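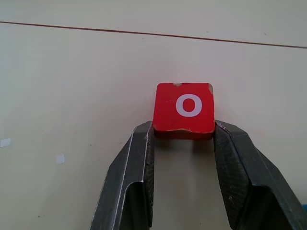
Red O block from the Drarklow set, wear along the edges

From: Upendo Lyimo
To: toy-repair list
Date: 3 May 2025
Subject: Re: Touching up painted alphabet blocks

Mandla Nel wrote:

> We have a box of painted letter blocks from the Drarklow playroom and
> the paint is coming off at the corners. Do you repaint the whole block,
> touch up the chips, or leave them alone? I have a can of Vadirus clear
> coat left from February and could use it up. Also, what grit do you
> start with?

Mandla,

I went through the same question with our own set. The picture is of the red O, a fair example of the middling ones. There is a chip on the top edge down to bare wood, another bare spot at the upper right corner, and a ragged strip gone along the bottom front. The white of the letter is a bit faded and flecked but perfectly readable.

For a block like that I would leave the letter alone and work only on the edges. Repainting a letter by hand never matches the others, and I don't own stencils in that size.

On grit: I start at 300 on the chipped spots, just enough that the edge of the old paint doesn't catch a fingernail. If paint is lifting I go down to 200 first, then back up. 600 between coats of clear. Keep it off the printed face or you will thin the white.

Wipe with a barely damp cloth and let the block sit overnight. Bare wood soaks up water quickly and the grain comes up fuzzy.

For color I used the Gultonow red, two thin coats with a small flat brush. It dries a shade darker than it looks in the jar — try it on scrap first.

I can't speak for the Vadirus on blocks. Check that the can says it is fine for toys once cured. If it doesn't, save it for shelves. And if you don't know how old the original paint is, test it for lead before you sand anything.

Chege still sells the small brushes, by the way, but only in packs now. I have spares if you want a couple mailed.

Upendo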